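Diario de construcción, febrero

07:40. Retomo la rejilla de 15x15 que dejé a medias. El tema queda fijado: cuatro entradas largas con el dígrafo LL en la tercera y cuarta casilla. En español cada L ocupa su casilla, así que la restricción afecta a dos columnas contiguas y no a una. Anoche lo había calculado mal y perdí toda la esquina noreste.

Casillas negras: 40. Es más de lo que me gusta, pero con menos no cierra el bloque central. He probado a quitar el par simétrico de la fila 6 y el programa devuelve cero rellenos válidos. Con el par puesto devuelve 953, casi todos inservibles por culpa de las siglas y de los plurales forzados.

Depuro la lista de palabras. Fuera todas las formas de vosotros en pretérito de subjuntivo, que puntuaban demasiado alto. Fuera también los símbolos químicos de dos letras cuando coinciden los dos cruces. La lista Silell trae las tildes sin normalizar y duplica entradas: CALLE aparece con dos puntuaciones distintas. Unifico con la más baja.

11:15. Correo de Märta Kristiansen con la prueba del anterior. Tres objeciones:

La definición de ARO («Pieza del baloncesto») es floja. De acuerdo. La cambio por «Se estremece con un mate fallado».

OCA cruza con OCAL en la misma esquina. Tiene razón, es inadmisible. Rehago la esquina con ODA y ODRE.

El 34 vertical le parece oscuro. No lo toco. Los cinco cruces son limpios y cualquier solucionador medio lo saca por descarte. 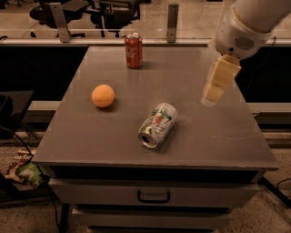
Relleno del cuadrante suroeste. Parto de TALLER en horizontal, que me obliga a terminar en R el 41 vertical. Candidatas: AZAR, OLOR, PILAR, SOLAR. Con SOLAR el cruce inferior pide una palabra de cuatro letras acabada en J, y ahí solo tengo RELOJ, que es de cinco. Con PILAR se desbloquea. Contrapartida: entra NEO como prefijo, que ya usé en el crucigrama de la semana pasada. Lo acepto.

16:30. Exporto a Prestico para comprobar la numeración. El importador sigue leyendo la Ñ como N y la marca como error de cruce. Ayane Matsuda me dijo que se corrige guardando el archivo en UTF-8 sin marca de orden de bytes. Lo hago así y pasa. Anotarlo en la plantilla para no volver a buscarlo.

Definiciones: escritas todas las horizontales, faltan las verticales. Tono algo más difícil de lo habitual, porque Teodor Wikström lo quiere para la serie avanzada. Evito los signos de interrogación salvo en las entradas temáticas, donde sí hay juego de palabras. En las demás despistan sin aportar nada.

Sobre la pista final, la reveladora: «Doble ele» es demasiado directa. «Pareja alta y delgada» funciona por la forma de las letras en minúscula, aunque en la rejilla van en mayúscula. Lo consulto con Torunn Engebretsen antes de decidir.

21:50. Respuesta de Torunn: prefiere la segunda, con una indicación de grafía entre paréntesis. Queda pendiente. Mañana, verticales del 1 al 30 y revisión de abreviaturas.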